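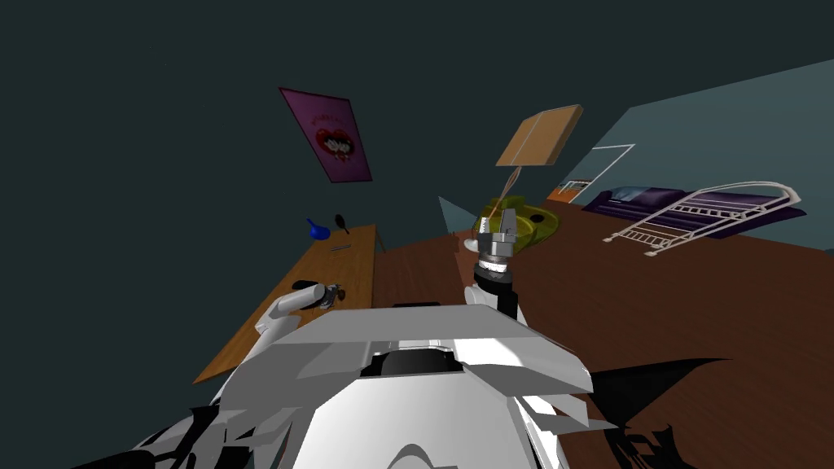
The Plenel was Chepkoech Obura's idea, or rather it was her sister's, who had read a review of it in the back of a gardening magazine and mailed the page from Skidham with the price circled twice. You could have one on trial for the whole of April, the page said, and send it back if you didn't get along. Chepkoech, who had never gotten along with a dishwasher, signed up mostly so that she could tell her sister she had.

The company was called Lorkitari Home Help, and it sent a booklet of 51 pages, which she read in the bath. The machine would tidy a bedroom, it promised, and it would learn where you liked things. What it wouldn't do was throw anything away without asking, and she thought that was more than could be said for her late husband, bless him, who had once taken 4 good coats to the church sale while she was at the dentist.

So she gave it her daughter's old room, where the door had been kept shut since the girl moved to Gachanja, and she sat on the landing with her tea and listened to it work.

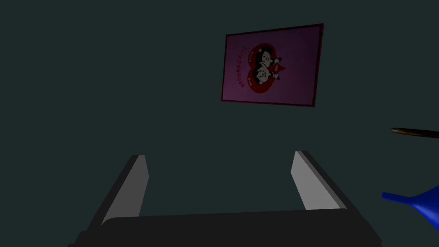
It was slower than the booklet let on. There were long silences, and then a small tap, and then another silence, and Chepkoech found she was leaning toward the door the way she used to when there was a slumber party going on behind it. She had a form to fill in for the trial, with a box for noise and a box for speed, and under speed she wrote "unhurried" — then crossed it out, thinking it sounded like a complaint, and then wrote it in again because she hadn't meant it as one.
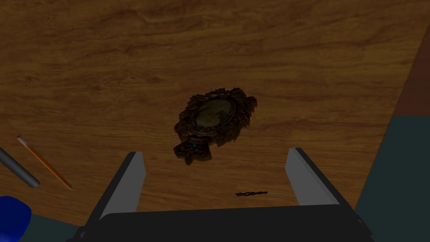
At half past three it called her, in that polite voice she had already started answering out loud. It had a question, it said, about an item it couldn't place. She put down her cup and went in, past the bed and over to the desk, and there on the wood lay her mother's pendant, the carved one with the little green stone, and a bit of dark chain lying apart from it, below. She had blamed the movers for that pendant. She had written them a letter.

"Keep, move, or discard?" asked the Plenel.

"Oh, keep," said Chepkoech. "Goodness, keep."

She sat down on the bed and told it the whole story, the letter and all, and it waited until she was through. Then it asked where the item belonged, and she had to think about that. Under "comments" that evening she ran out of lines and went on over the back of the page.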